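Von: Paloma Ridgeway
Sonntag, 22. November 2020
Betreff: Re: Schreibkreis im Winter – wie machen wir weiter?

Seite drucken | Per E-Mail weiterleiten

Liebe alle,

was für eine Woche! Ich habe eure Texte gestern Abend in einem Rutsch gelesen und konnte danach nicht schlafen, so viel ging mir im Kopf herum. Erst aber zu Eders Frage, die er am Freitag über die Liste geschickt hat:

> Hallo zusammen,
> ich komme mit meiner Familiengeschichte nicht vom Fleck. Ich habe
> 57 Briefe meiner Großmutter vor mir liegen, alle in Kurrent, und lese
> mich an jedem Wort fest. Soll ich erst alles abschreiben und dann
> erzählen? Oder einfach anfangen? Und treffen wir uns überhaupt noch
> vor Weihnachten, wenigstens am Bildschirm?
> Gruß, Eder

Lieber Eder, fang an! Nimm dir den Brief, der dir am wenigsten aus dem Kopf geht, und schreib auf, was du von ihm weißt, ohne noch einmal hineinzuschauen. Ich habe das mit den Feldpostkarten meines Großonkels so gemacht und war ganz überrascht, wie viel schon da war – die Küche, der Ton, sogar der Hund. Abschreiben kannst du an den Abenden, an denen dir sowieso nichts einfällt. Und Kurrent lernt man schneller, als man denkt. Bei mir hat es von Januar bis März gedauert, dann las ich die Karten fast flüssig (nur das kleine e und das n bringe ich bis heute durcheinander).

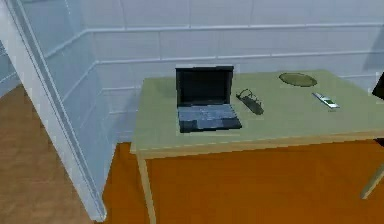 Schreibkreis »Lebenslinien« · Abteilung Offene Kurse

Wegen der Treffen: Ja, wir machen weiter, und zwar am Bildschirm, alle zwei Wochen um 19 Uhr. Den Link schicke ich jeweils am Nachmittag über die Liste. Wir lesen wie gewohnt reihum, höchstens zwölf Minuten pro Person, und wer nur zuhören mag, hört zu. Beim letzten Mal waren wir zu fünft, und es war einer der schönsten Abende in diesem Jahr. Frau Iwasaki hat ihr Kapitel über die Überfahrt gelesen, und danach war es erst einmal eine ganze Weile still. Bitte, bitte schreib weiter daran!

Für das nächste Mal hätte ich eine Aufgabe, auf die ich mich selbst schon sehr freue: Beschreibt einen Weg, den ihr als Kind jeden Tag gegangen seid. Schulweg, Milchholen, egal. Geht ihn in Gedanken ab und bleibt dort stehen, wo es hakt. Meistens liegt genau da eine Geschichte. Etwa 2.000 Zeichen reichen völlig.

Noch ein Lesetipp: In der Buchhandlung Sover liegt wieder der schmale Band mit Dorferinnerungen, aus dem ich im Herbst vorgelesen habe. Sie legen ihn auch zurück, wenn man anruft. Das Kapitel über den Waschtag müsst ihr unbedingt laut lesen, die Sätze haben einen Rhythmus, um den ich die Verfasserin glühend beneide.

Unser Heft mit den Jahrestexten ist übrigens beim Setzen. Der Arbeitstitel heißt immer noch »Bitum«, nach dem verschriebenen Bitumen in Eders Straßenbautext, und inzwischen möchte ich ihn gar nicht mehr hergeben. Korrekturen bitte direkt an mich und nicht über die Liste.

Herzlich
Paloma

Seite drucken | Per E-Mail weiterleiten

Kommentare (3)

Eder: Danke! Habe heute Vormittag eine Seite geschrieben, ohne Brief. Die Großmutter schimpft darin über den Preis von Zucker.

K. Iwasaki: Der Schulweg ist eine wunderbare Aufgabe. Darf es auch ein Weg sein, den es nicht mehr gibt? Bei uns liegt dort jetzt ein Stausee.

Hanne: Ich bin für »Bitum«. Und kann mir jemand die Buchstabentafel für Kurrent noch einmal schicken? Meine ist beim Umzug verschwunden.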